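Category: Visits & Fairs | Tags: Szekeres, storage, home

In October I visited the open day of Szekeres, a company that makes storage boxes for the home. The entrance was free and I stayed 3 hours. First we walked through the hall where the lids are pressed. It is loud there, and the guide from Farnon, the sister company, had to speak through a small microphone.

After the hall comes the part I liked more, the model apartment. Visitors can try everything by themselves. In the kitchen we compared 6 sizes of box, and in the bedroom the subject was snacks and small food, how to keep them together in one place.
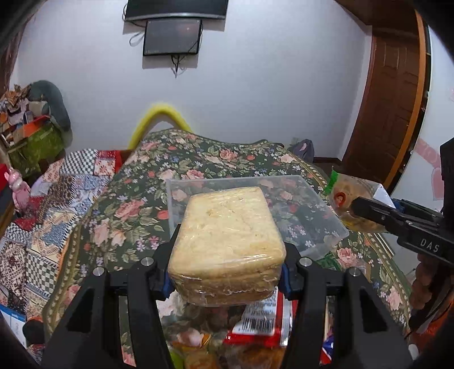
One visitor wrote later on the Karberg forum that a clear box is good only if you put the soft things on top, otherwise the cake is crumbs by evening. I agree with this. A crumbly block in plastic film needs its own corner, and a bottle should go in before the bags and wrappers. With a see-through box I also find the thing I want without taking all out.

The flowered bedspread with roses reminded me of my aunt's house, and I asked where to buy one, but it is not for sale. In the shop I bought one box of the Clesine series. The bus back leaves from the rear gate, not from the main one, so please check before you go.

348 views | 6 comments | Share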